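Workshop notebook, Birnach project
Entry of 11 September 2018
Bench 9, fruit-and-basket task

Purpose of this entry: to record the present state of the table-clearing work, and to set down a position on the question raised by Norngate, namely whether an arm of this class can be trusted with an ordinary household chore. The chore under study is the clearing of artificial fruit from a table into an open wire basket.

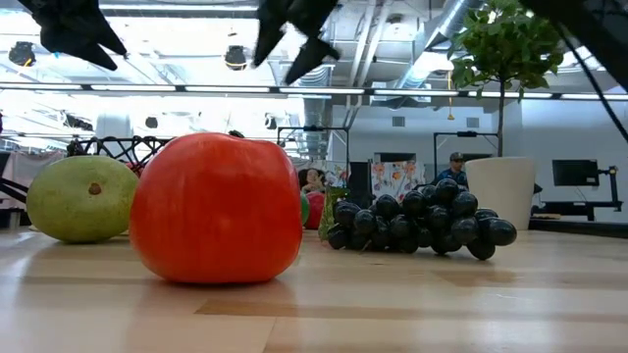
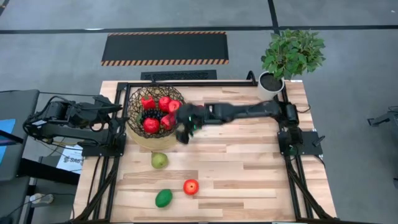 1. Conditions

The fruit set is unchanged from the previous entry. Overhead lighting was left at its usual level for all trials. Both arms were powered, but only one was permitted to move in any given trial; two-arm trials remain suspended until the handover routine has been reviewed.

A trial is counted as complete when the nominated piece is at rest inside the basket and the gripper has withdrawn clear of the rim. A piece that lands in the basket and then rolls out is a failure. A piece that is placed correctly while another piece is knocked off the table is also a failure. Colleagues who have been recording the second case as a success are asked to correct their sheets.

2. Results

80 trials were attempted. 57 were completed under the definition given above. The remainder were reviewed one at a time, and the causes fall unevenly.

The greater part were failures of approach. The arm descended a little to one side of the piece, closed on its shoulder and pushed it along the wood. Round pieces are the worst for this. The pear is more forgiving when it is taken across the body and very poor when it is taken near the neck.

The second group concerns the basket rim. The wire mesh is irregular, and its height as estimated by the software varies from one trial to the next. On several occasions the fingers met the wire on the way in. The arm stopped correctly each time and no damage was found, but a stop of this kind requires a person to reset the controller, and a chore that requires a person standing by has not been taken off that person's hands.

The grapes should be reported separately in future. The bunch changes shape when lifted, and the grasp planner treats it as a rigid body. It was placed successfully several times, though I would not claim that the method was sound.

3. Comparison with hand work

The Hong report proposes that a machine be called ready for domestic use when it completes 65 of 80 trials. We are below that mark. I also consider the mark too low. A person clearing a kitchen table does not drop one apple in five, and would be asked to stop if they did.

Speed is a lesser concern. A slow machine may be quite acceptable in a home if it can be left alone, and in the shop the same holds for overnight work such as sorting offcuts or returning fasteners to their bins. What matters in both places is the length of time the machine can run before it needs help — and on that measure we have no figure worth quoting. The logs record outcomes but do not record interventions. This is an omission on our part.

4. Position

The reply to Norngate should state that the task can be demonstrated and cannot yet be delegated. It should not include the shortened video, which shows only completed trials.

5. Actions

Add an intervention field to the trial sheet, with time and cause.
Raise the approach height over the basket and repeat the rim trials.
Separate the grapes from the rigid pieces in all tables.
Ask Brilulport whether the softer finger pads can be supplied before October.
Check the clamp lever on the right arm's mounting plate at the start of every session and initial the sheet.

The repeat trials will use the same fruit. Real fruit has been requested more than once and will be considered after the rim problem is settled — bruising is a separate measurement and we have no agreed way of scoring it.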